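How to Score an MMA Fight from Your Couch

Scoring fights at home is the most fun I've had as a fan since I started watching! I used to sit through a close three-rounder, hear the decision read out, and yell at the TV with everybody else. Then Archana Bhatt, who I train with at Lenard MMA in Storow, handed me a pencil in the middle of a prelim and said "OK, so who won that round?" I had no clue. I had watched all five minutes of it and could not tell you.

I've been hooked ever since. My notebooks now hold 523 rounds from 178 fights, and I see so much more in a fight than I used to. If you want to try it for the next card, this is the way I do it.

What you need

A pencil, some paper, and a fight. Really, that's the whole kit. Draw a table with one line for each round, a column for each fighter, and a wide column on the right for notes. Make that notes column wider than you think you need. Mine were tiny for the first couple of months and I can't read half of them now.

Archana uses an app called Clerkik on her phone and loves it, especially the part where you can lock in a score so you can't fiddle with it later. I like paper (I just do), and a cheap 100-page notebook will carry you through a lot of cards.

Sit where you can see the whole screen. If you're watching with friends, try to grab the seat farthest from whoever does play-by-play in their own living room. Every group has one. In ours it's me.

Step 1: Learn the 10-point must system

Each round gets scored by itself. The winner of the round gets 10 points and the loser gets 9 or less. At the end you add up the columns. A three-round fight where one person takes two rounds comes out 29-28, and a clean sweep is normally 30-27. Five-round fights work the same way, so you'll see totals like 48-47 or 49-46.

The big thing to get into your head is that the fight is not scored as one long story. Someone can look great for two-thirds of the final round, finish with a huge flurry, get the crowd on its feet, and still lose because they dropped the first two. Once that clicks, a lot of "robberies" start to look pretty reasonable!

Step 2: Use the criteria in order

Under the unified rules, judges look first at effective striking and grappling. Effective is the word to underline. What did the strikes do? Did somebody wobble, back off, cover up, change their whole game plan? On the ground, was there damage, a submission attempt that had the other fighter in real trouble, a takedown that led to something?

Only if that part is dead even do you go to effective aggressiveness, meaning who was pressing forward and making it count. And only if that's even too do you look at control of the fighting area. I had this completely backward when I started. I was giving rounds to whoever stood in the middle and walked forward, even if they walked straight into jabs the whole way.

I wrote the criteria inside the front cover of my notebook and I still peek at them in close rounds. Do that and you're ahead of most of the people arguing online.

Step 3: Take short notes while it's happening

You want marks you can make without looking down. Mine go like this:

R for a hard right hand, L for a hard left
K for a kick that did something, with a little h, b or l for head, body or leg
TD for a takedown, with a circle around it if they did some work afterward
S for a submission attempt, double underlined if it was deep
W for a wobble, KD for a knockdown

I put the marks in the column of the fighter who did it, left to right as the round goes on. When the horn sounds, you have a tiny picture of the five minutes right there. It stops you from giving the round to whoever did the last exciting thing, and believe me, that pull is strong. The final thirty seconds are so loud in your memory!

Don't write down every jab. I tried that for one whole card and missed a head kick because I was making tally marks. Hard and clean shots only, and let the little stuff be an overall impression.

Step 4: Write the score before the replay

As soon as the round ends, put the number down. Before the replays, before the corner audio, before the commentators tell you what they thought. The replay package is picked by a producer, and it can easily show you three good moments from the fighter who lost the round.

Your first scores will feel like wild guesses. Write them anyway, in pencil if it makes you feel better, and then don't erase. I have some real stinkers in my first notebook and I learned more from those than from the easy ones.

Step 5: Know when a round is a 10-8

A 10-8 means one fighter won the round by a wide margin. Judges think about impact, dominance and duration. If you've got serious damage, plus one fighter running the show for most of the round, you should be thinking hard about a 10-8. A knockdown alone doesn't automatically get you there. A fighter who gets dropped, pops right up and does well for the other four minutes has usually just lost a 10-9, and sometimes it's closer than that.

Check your notes. If one side of your line is packed and the other side is blank, there's your hint. A 10-10 is allowed too, but it should be really rare, and I'd ask you to please not use it as a way out of a tough call. Pick someone!

Point deductions get handled after you score the round. If the referee takes a point for a foul, score the action the way you normally would, then subtract one from that fighter. So a round they won 10-9 turns into 9-9.

Step 6: Try a round with the sound off

This is my favorite part of the whole thing. Commentary is great entertainment, but it steers you. Watch a close fight on mute, score it, then go back and watch it again with the sound on and score it fresh. The first time I did this I flipped two rounds out of three, and I went and did it again with another fight that same night.

Crowd noise does it too. In a hometown fight, every punch from the local favorite gets a roar, even the ones that land on forearms.

Step 7: Make a night of it

Scoring with a group is a blast. Everybody gets a sheet, no talking about the score until all of them are face down on the table, then flip at the same time. We play for nothing except picking the next old fight to watch. If somebody is brand new, sit them next to a person who'll explain a guard pass without making a speech out of it.

Keep the food simple, too. Wings and pencils don't mix, and my second notebook has the orange fingerprints to prove it. We've switched mostly to fruit and cherry tomatoes, and you can handle a mandarin between rounds if you're quick with the peel.

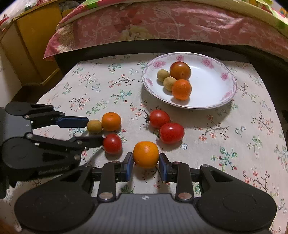 Step 8: Compare with the official cards

When the decision is in, look up the round-by-round scores. Don't just check whether you got the winner. Look at which rounds you matched and which ones you didn't, and put a star next to any round where you were on your own against all three judges. Those are the ones to rewatch.

My stars used to bunch up around one kind of round, where a wrestler held top position for a long time and didn't do much with it. I was giving those away like candy. If your stars have a pattern like that, you've found the thing to work on next.

And sometimes you'll rewatch and still think you were right! That's fine. Judges sit in different spots around the cage and can have a different view from the one you got on TV.

Good fights to start with

Start with three-rounders where both people mostly strike. They're easier to follow than a long clinch battle on the fence, which can be murder to score even after a lot of practice. Amateur cards are terrific for this if you have any near you. The Grasso Hall shows here in Storow seat up to 400 people, so even the back row is close, and you hear the shots land in a way TV never gives you.

Go easy on the title fights for a while. Five rounds is a lot of concentrating, and by round four my early notes looked like a doctor's prescription. Do one or two fights per card, then put the pencil down and enjoy the rest.

If you get stuck on a round, ask yourself which of the two fighters you would rather have been for those five minutes. It isn't in any rule book, but Archana swears by it, and in a really close one it's often enough to get a number on the page before the next round starts.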